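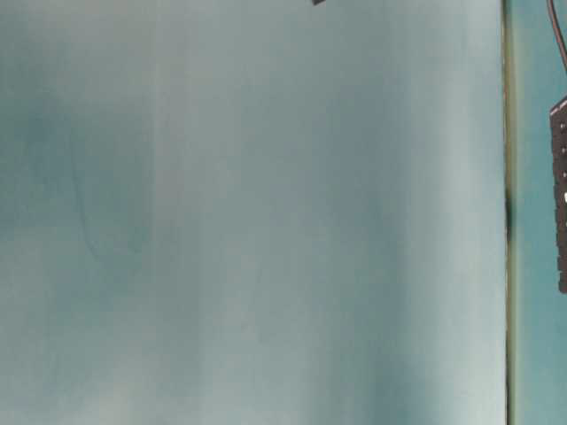
One student last term wanted to know why we spend a whole session on tabletops when anyone can wipe one down. The question is fair, and the answer takes up most of these notes.

Home | Course Notes | Week 2 | Supplies | Contact

Week 2: Glossy Work Surfaces
Reading time: 2 minutes

A slightly glossy top reflects whatever is above and beside it. Reflections can look like stains, and a fine scratch can hide among them. Before you clean, move your head from side to side. A reflection shifts. A mark stays where it is.

Look for hairline marks with a low lamp. Run a fingernail across each one. If the nail catches, write "scratch" on the sheet. If it doesn't, write "surface mark" and clean again.

Seams between panels need their own pass. Fold the cloth to a narrow edge and draw it along the seam in one direction. Lift cables first. Don't spray near keyboards or other devices; spray the cloth.

For Friday: read the Brosier care sheet and inspect one table in Room 221. Some 34 inspection sheets are in the tray by the door. Bring yours to class even if you found nothing.

Prandis Trade School, Surface Care Notes. Questions: front desk, ext. 640. Back to top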